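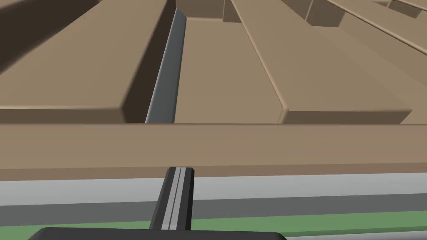 21 Sep 2021

Dye shed, second go at the madder. Vira Didenko was in from nine, I got here a bit later with the milk and the good scales (the ones from Navley, which had been in my boot since April, sorry everyone).

So! Last time the skeins came out a sort of sad brick colour and we blamed the water. Today I used rainwater from the Jirkside butt, strained through an old pillowcase, and kept the tap water for rinsing only. 700 g of wool altogether, all scoured last night and left to soak. Alum at 10 per cent, so 70 g, plus a bit of cream of tartar that Vira measured with a teaspoon and refused to weigh. I've written "teaspoon, heaped" in the recipe book and we'll have to live with it.

Mordant bath went up slowly, lid on, and I let it sit for an hour off the heat while we argued about whether the Padow madder is stronger than the Talebi. I still think it is. It smells earthier, anyway, and it cost more, which may be colouring my judgement.
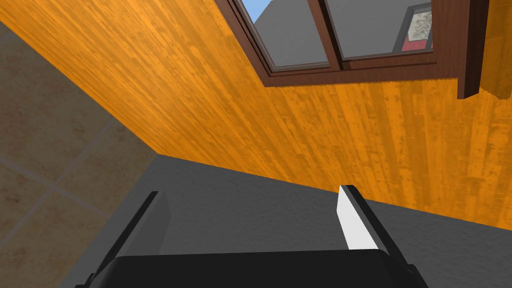
Madder went in a stocking this time and that was a huge improvement, no more picking bits of root out of the yarn for a week. Brought it up to 140 F (old thermometer, only does Fahrenheit, do NOT convert in your head after lunch like I did in spring) and held it there. It crept up twice and I had to whip the pan off the ring. If it gets much hotter the browns come out and you're back to brick.

Colour by three o'clock: proper warm orange-red, really lovely on the fine stuff, a bit patchy on the thick skein where I'd tied it too tight. Vira wants to overdye that one with weld and call it deliberate. Fine by me.

Exhaust bath is in the lidded bucket by the sink, please don't tip it out! I want to try a small silk piece in it tomorrow, no extra alum.

Still to do: label the skeins before we forget which is which, order more alum, ask Navley whether they'll take the cracked jar back.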